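Binddale Workshop — Monthly Room Check, November
Room 23, ground floor

1. Exit door opens fully from inside. OK.
Comment: The handle is a little stiff. It was oiled last month and is better, but please keep watching it.

2. Fire extinguisher in place, seal not broken. OK.
Comment: The tag number is 261. The old list from Clandenero still shows another number, so the list must be corrected.

3. Walkway free of boxes. Not OK.
Comment: Two Vutum cartons stood by the door at check time. They were moved to the store room the same morning.

4. Floor clean and dry. OK.

5. Lamps working. OK, with remark.
Comment: One lamp needs nearly 30 seconds before it gives full light. I have asked for a new one.
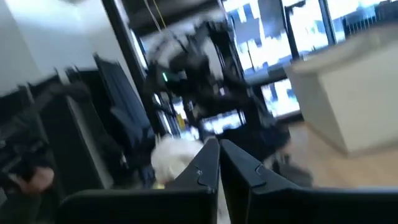 6. Cables and soft materials. OK, with remark.
Comment: All hanging cables must be fixed so that they do not swing into the working space, and this point I check every month with more care than the others. A cable should have enough slack for the movement below it, but not so much that it makes a loop. The thin yellow one comes down above the black arm, so please look at its upper fixing first and then follow it down by hand, with power off. Soft things, like the white fluffy piece near the finger tips, go back in the bin with a lid when the work is finished — fibers can get into joints.

7. Emergency stop tested. OK.
Comment: Pressed and released two times. The label is becoming pale and should be printed again.

8. First aid box complete. Not OK.
Comment: Small plasters are missing. Order together with the Zoëga coffee for the kitchen, it is the same supplier.

Open points from this check: 2, 3, 5, 7, 8. Next check in December, before the morning shift starts.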